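Mockus Breakfast Counter Set
Posted in March by Davina Niven

The Mockus set is sold as a starter kit for a small kitchen or a break room. It covers what one person needs to make toast or a sandwich: a bowl, two plates, a squeeze bottle and a toaster. Everything is also sold separately, so a broken plate doesn't mean buying the whole kit again. The item number for the full set is 433.

Bowl and squeeze bottle

The bowl is white, round and fairly shallow, with a thin rim and a flat bottom inside. It is meant for cereal, yogurt or a beaten egg. It goes in the dishwasher on either rack and it can go in the microwave. It should not go in the oven.

The squeeze bottle is the short kind, in yellow. The stopper for the nozzle is on a strap fixed to the cap, so it stays with the bottle when it's off. Use it for mustard, mayonnaise, oil or a thin dressing. Anything with seeds or chopped herbs will clog the tip. The cap unscrews for filling. Wash the bottle by hand in warm water and leave it open to dry.
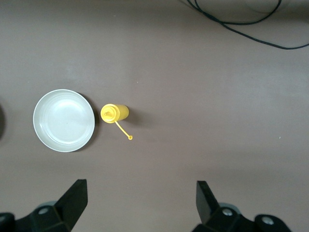

Kathleen Dunne wrote to ask for the bottle in a taller size, as the short one needs filling too often in a house with kids. She would also like a second cap in the box. We don't stock a taller bottle in this line at present. Spare caps are item 272 and come with the strap and stopper attached.

Toaster

The toaster takes two slices. The top is chrome and the body is a pale cream with a pattern of small dark diamonds on the side. Wire guards inside each slot keep the bread off the heating parts. The cord is white.

Give it a clear space on the counter, with nothing over the slots and no curtain or paper towel close by. Run it empty once before first use and open a window while you do. There may be a slight smell the first time. Regular sliced bread fits well. Thick hand-cut bread should be trimmed before it goes in – don't force it down.

To clean it, unplug it and let it cool. Turn it upside down over the sink and shake out the crumbs. Wipe the chrome with a soft dry cloth. Scouring pads will scratch it.

Plates

There are two plates in the set, one pale green and one blue. Both are wide enough for a sandwich. The colors are handy if you want to keep plain bread on one and build on the other, or if two people are eating and want to know whose is whose. Extra plates are sold in boxes of 8, in a single color or mixed.

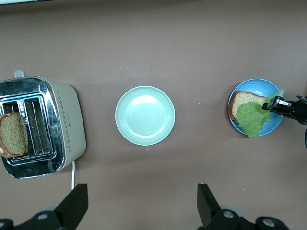
The mixed box is the one to get, according to one customer, who bought all green the first time and went back for blue within the month. Mixed boxes are packed half and half.

Ordering

The set ships in one carton with the toaster in its own inner box. Keep the inner box if you have room for it, as we ask for it with toaster returns. Plates and bowls are wrapped in paper. If something arrives chipped, send a photo of the piece and the carton label and we'll replace that piece. Orders placed before noon leave the same day.

Related items
Grokden bread box
Terkix butter dish with lid
Toradmont cutting board, small
Mockus spare bottle caps (272)
Mockus cereal bowl, single (41)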